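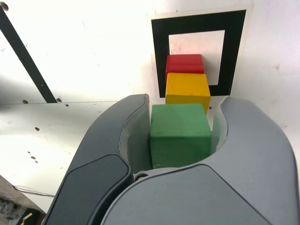 Home Articles Reviews Opinion About Contact

Stop Buying Grippers by the Success Rate

May 29, 2018
By Finlay Baird
5 minute read

Every gripper comes with a number now. The sales sheet gives a success rate, usually a high one, and the buyer lines up three or four of those sheets and picks the best. I did it that way for years. I think it is a poor way to choose, and after this spring I have stopped doing it.

We had two grippers to compare, the Teltora and the Primix. Both are two-finger units that fit the arm we already own, and both are sold to small shops like ours. The Primix costs more. We ran each of them through the same cube work: pick up a colored wooden cube, carry it, set it down where it belongs, go back for the next one. We planned 500 picks per gripper and stopped the Teltora at 453, when we had learned what we were going to learn.

If you only want the rate, the two were close enough that I would not pay a dollar extra for the difference. Most people would stop reading there and buy the cheap one. They might even be right to, but they would be right by luck.

What I care about is how a gripper fails. A miss where the fingers close on air costs a few seconds. The controller sees that the fingers went too far, the arm backs up, and it tries again. A miss where the finger comes down on top of the part can cost a finger. A miss where the part is pushed an inch to the side and nothing reports it will cost you the next part too, and the one after that. All three go into the success rate as the same thing.
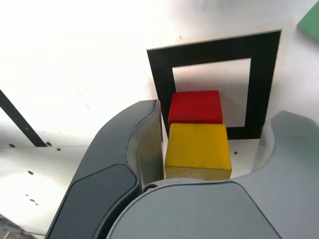 Cubes that touch each other are the hard case, and hardly any sales sheet mentions them. A single cube in open space is easy. Put another one right behind it and the grip has to be good in depth as well as side to side. Go in too far and you shove the whole row. Stay too shallow and you hold the cube by its front edge, where it can turn in the fingers on the way up. The Teltora tended to go shallow with our settings. The Primix tended to shove. I would sooner have the first problem, which I can fix with a small change to the approach. The second kept coming back in a new form each time we changed something.

I wrote down every miss by hand, in a notebook, with a letter for the kind. My coworkers found this old-fashioned. But the log file only knew pass and fail, and when I went back to it a week later it could not tell me anything I wanted to know. The notebook could. If you take one thing from this column, get a notebook.

The second point is about cameras. There is a fashion for putting a camera at the wrist and calling it done. A wrist view is good for the last few inches. You see the fingers and the part together, and you can judge the grip better than from anywhere else. It is bad at almost everything before that. Something sitting just outside the view might as well be in another building. A camera that looks at the table from farther back gives you the arm, the parts and the marks all at once, and it is dull to look at, and I would not run a test without one. For shops that can afford only one camera, I would buy the far one first. I know plenty of people disagree.

We ran both views through a Fodor controller. It has a clumsy menu and a manual that seems to have been written in a hurry, but it kept the two streams in step, and that was the part we needed. The time it saved me on going over misses was worth more than the gap in price between the grippers.

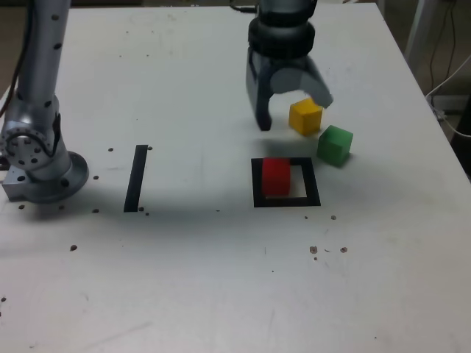
Tape is the cheapest tool on the table and I will defend it against anyone. A square and a strip of black tape tell everyone who walks up what the test is supposed to do. When a cube ends up over the line, you can see it without opening a laptop. I have been shown test setups with 1,000 lines of code to judge placement, and I could not tell from looking at the bench whether the last run was any good.

There is a fair argument against all this. A shop that has to choose between ten grippers can't spend weeks on each, and a single number is at least a way to cut the list. I accept that. Use it to cut the list to two. Then borrow both, use your own parts, and do at least 100 picks with each before you write down an opinion. Our worst problem with the Primix did not appear until pick 106, and it would have been in our shop by then if we had gone by the sheet.

We are keeping the Teltora. Skumier has offered us a loan of its new two-finger model in July, and it will get the same cubes, the same tape and a fresh page in the notebook.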